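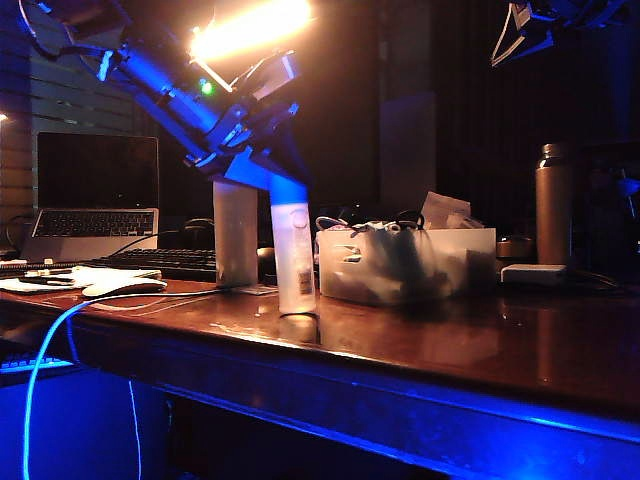 Filed under: Home & Living / Threads

I want to write something about moving to a smaller apartment, because I did it in September and many people asked me how it went. It will be a few posts. Sorry for my English in advance, I try to be exact.

2/ The old place had a storage room. I did not understand how much this room was hiding from me. When you have a door you can close, you don't make decisions. You only put things behind the door.

3/ I started six weeks before the move, which was too late for the books and too early for the kitchen. I packed the big pots in the first week and then ate fried eggs for a long time.

4/ For selling I used Flirkeo. It is fine for furniture and bad for small things. My bookshelf was gone the same evening. A box of very good glasses stayed online for 13 days, and then a woman asked if I can deliver them to Wragg. I could not, so I gave them to the neighbor downstairs.

5/ A word about prices. I paid 700 for my sofa and I believed I would get half of it. I did not get half. If you look at what the same model costs in other listings, please look at the ones which are sold, and leave out the ones which are still waiting.

6/ The movers were from Urusent. Two men, very polite, on time. They asked me to send a list of everything heavy before the day, and I forgot the sewing machine. It is a small machine but it is made of iron. They carried it without a complaint, and I gave them a bigger tip.

7/ What I would do the same way again: I measured the new rooms myself and did not trust the floor plan. On the plan the bedroom wall was long enough for my wardrobe. In reality there is a heating pipe in the corner, and the wardrobe would have stood in front of the window.

8/ What I would do differently: the cables. I put all of them in one bag. I have still not found the charger for my camera, and I have looked in that bag maybe more often than in the refrigerator.

9/ Papers took me the most time. I had electricity bills from an apartment I left long ago. My rule became that I keep contracts, tax papers and everything with a stamp, and the rest goes to the shredder. My shredder takes two pages at a time, so this was several evenings with the radio on.

10/ Somebody asked if I miss the space. In the first days, yes, mostly in the morning, when I wanted to walk somewhere with my coffee and there was only the same room. Now I drink it at the window. The street is called Sollemness and it has a bakery which opens very early, so there is always something to look at.

11/ The curtains are still not hung. I bought the wrong hooks and the shop was closed when I wanted to change them. I will post the color when they are up, I know some of you voted for the green.

Last updated: November 13, 2024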